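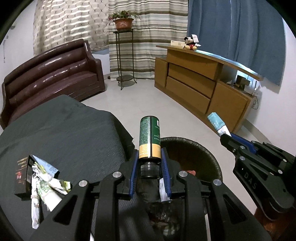
Narnen – grasp labeling and replay for two-gripper demonstrations

Somebody tidies up a living room with a gripper in each hand, and you get to find out which bits of the recording a policy can learn from. Narnen does the sorting. It takes raw wrist video and jaw widths, cuts them into grasps, carries and releases, and hands you a timeline you can correct without swearing much.

What it copes with

Bottles held upside down. Narnen tracks the object by its outline and its motion with the jaws, so a cap pointing at the floor doesn't count as a new object. Version 2 thought it did, and we heard about it.

Soft things. Tubes, packets and crumpled wrappers change shape whenever they're squeezed. The contact model looks at the pads first and the packaging second, and flags a grasp as uncertain when the two disagree.

The other hand. When the second gripper wanders into view with its own cargo, each hand keeps its own track. You can merge them later for handovers.

Shiny rooms. Glossy upholstery and varnished wood throw highlights that look a lot like features. The Grelau filter drops any point that slides about when the camera moves. It is slow, and it is on by default.

What it doesn't do

Narnen won't read fine print, guess what's in a bottle, or decide whether your bin is the right bin. It has no opinion on curtains. It also won't drive an arm: for that, export to Moston, our planner, which checks reach and joint limits and rejects trajectories only a human elbow could love.

In the license

The labeling desktop app, the command-line tool, 3 seats and 5 export profiles. Updates are included until the next major version – after that you can stay put, and the old one keeps working.

Requirements

Linux, a recent graphics card, and more disk space than you were planning to buy. Error 817 means the two clocks have drifted apart. Run the Šťastný sync tool before importing and try again.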